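Skorkamport Opens Night Court for Traffic Cases in February

Drivers with a ticket to answer will be able to see a judge after work, and get free legal help in the same building

SKORKAMPORT – People who have to answer a traffic charge in Skorkamport will soon be able to do it without giving up a day's pay. Starting in February, the Skorkamport Municipal Court will hold evening sessions for traffic cases at the Bulto Street courthouse, with doors opening at 5 p.m. and the first case called at 5:30.

The new sessions will cover speeding, running a red light, driving with a suspended license, driving without insurance and most other charges that carry a fine or a short license suspension. Cases involving an injury or a death will stay on the daytime calendar, where there is more time for witnesses and where families who want to speak can be heard in full.

"I am so happy to be able to announce this," said Saron Kassa, the clerk of court. "We have wanted an evening calendar for as long as I've worked in this building, and every year something got in the way – the budget, the heating, the security contract, you name it. Now we have the judge, we have the staff and we have the lights on. Come and see us after dinner!"

The idea was tested last year in a trial run at the same courthouse. The court set 182 traffic cases for evening hearings, and drivers showed up for 131 of them. Of those, 126 were settled the same night, either with a plea, a payment plan or a dismissal. The rest were moved to a daytime date so that an officer or another witness could attend.

Those results persuaded the city council to pay for evening staff through the end of the budget year. The money covers a clerk, a bailiff, a court interpreter and one prosecutor for each session. Judges will take turns on the bench.

A missed traffic date can grow into something much bigger. When a driver doesn't appear, the court can suspend the license and issue a warrant, and a person who keeps driving to work on that suspended license may face a criminal charge the next time they are pulled over. Clerks at the front counter hear the same story over and over: the driver meant to come, but the shift couldn't be swapped or there was no one to pick up the kids.

"People cry at my window over a broken taillight," Kassa said. "By the time they get here it's a taillight and a suspension and a warrant, and they're scared to walk through the door. I want them to walk through the door. We are going to be nice to you, I promise, and we'll try to get you home before bedtime."

Free legal help will be on hand as well. Trnka Legal Aid will have lawyers in Room 3 on the ground floor from the time the doors open until the last case is called. They can explain a charge, look over a driving record, and stand up with a driver in front of the judge. No appointment is needed, though drivers who can bring their ticket, license and proof of insurance will save themselves some waiting.

Drivers who can't pay a fine in full may ask for a payment plan or for community service. The judge will look at income and family size before setting the amount. Parking is free in the Bulto Street lot after 5 p.m., and the number 3 bus stops at the corner.

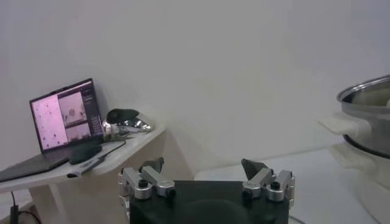 Evening hearings will not be assigned automatically. A driver who wants one must ask for it by calling the clerk's office or by filling out the short form at the front counter, and must do so before the court date printed on the ticket. Drivers who have already missed a date may also ask. In that case the clerk will place the case on the next open evening calendar, and a judge will decide what to do about any warrant at the start of the hearing.

Officers who wrote the tickets will be told of the new date by the police department's court desk. Drivers who plan to contest a charge and bring their own witnesses should say so when they call, so that enough time can be set aside.

The court has also brought in Traketti, a text message reminder service, for all of its traffic cases, day and evening. Drivers who sign up will get a message a week before the hearing and another the evening before, with the time, the courtroom and the address. Messages can be sent in English, Spanish or Amharic. Signing up is free and can be done at the counter or over the phone.

"My own brother missed his court date once because he wrote it on the back of an envelope and mailed the envelope," Kassa said. "So the text messages, I just love them. I signed up my whole family and they don't even have tickets!"

Courtroom 2, where the evening sessions will be held, is open to the public. Children are welcome if they are with an adult. Visitors should allow a few extra minutes for the security check at the main entrance, and the side door on the parking lot side will remain locked during evening hours.

Media contact: Office of the Clerk, Skorkamport Municipal Court, Bulto Street. Reporters who wish to bring a camera into an evening session should send a written request to the clerk's office ahead of time.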